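# The woman who talks to desks

Ask the owner of Plumia what she does for a living and you'll get the short version first. She fits out workrooms, mostly small ones, mostly with furniture that has already had one owner. Then she sees that you're interested, and you get the long version, and it's wonderful.

"I go into a room and I want to know where the elbows go," she told me in her shop in Prandport, pouring us both coffee. "People measure the walls. Great, measure the walls! But where do you lean? Where do you put your drink down?"

She has been at it for 11 years, the last five of them on her own. Before that she sold flooring for Kuvitz, and she still can't walk into a building without looking at her feet. The room she most wanted to talk about is on Shehata Street. It's small and pale, and she lights up when she gets to the desk.

"It's long and it's white, and the front edge isn't straight. It dips in, very gently — you could miss it if you came in through the door in a hurry. I drove two hours for that desk and I would do it again tomorrow."

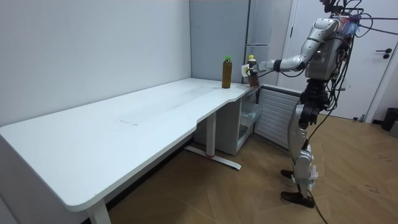 The long white desk on Shehata Street, on its white metal leg and long flat foot.
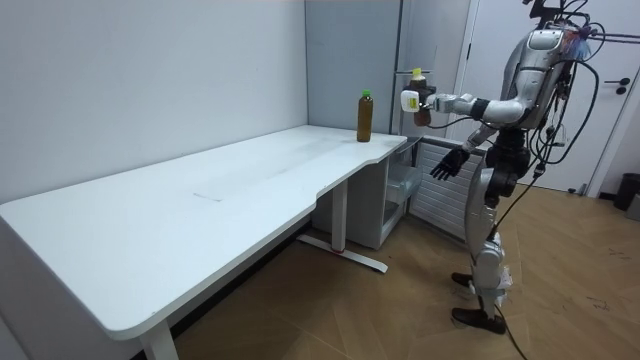
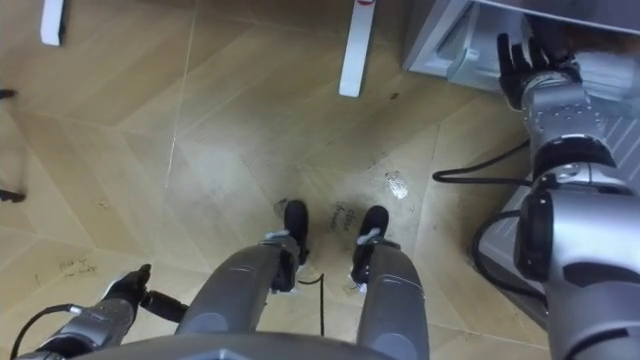
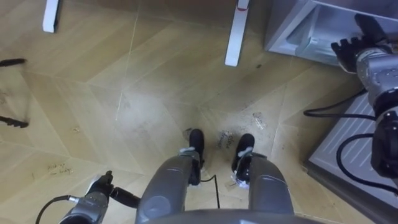

"A curve like that changes how you stand," she went on. "With a straight edge you're always on the outside of the desk. With a curve you're a little bit in it. I had a client who wanted one cut into a dining table. I said yes before she finished asking."

White is a brave choice for a top, I said. Doesn't everything show?

"Everything shows! Every cup, every sleeve. You wipe it down on Friday and there's a smudge by Monday lunch. I like that. I had a black desk for years and it was filthy and I had no idea."

The floor got us through a second pot of coffee. She has strong feelings about zigzag patterns, herringbone above all, and she thinks small rooms are the best place for them.

"People save it for the big hallway. Put it in the little room! You get all those lines running off at angles and your eye has somewhere to go. And keep it pale. A pale floor takes scuffs so well. A dark one, you drop some dust on it and it looks like you've moved out."

She doesn't believe in rugs for workrooms ("you'll only trip, and then you'll roll it up") and she doesn't like to polish a floor that gets used every day. A soft broom, a damp mop, and leave it alone.

Next on her list is a sewing room with seven windows and hardly any wall, which she has been sketching since October. She took out the drawings to show me, moved the coffee pot, moved it back, and asked whether I thought the table should go lengthwise. I said I did. She's putting it across.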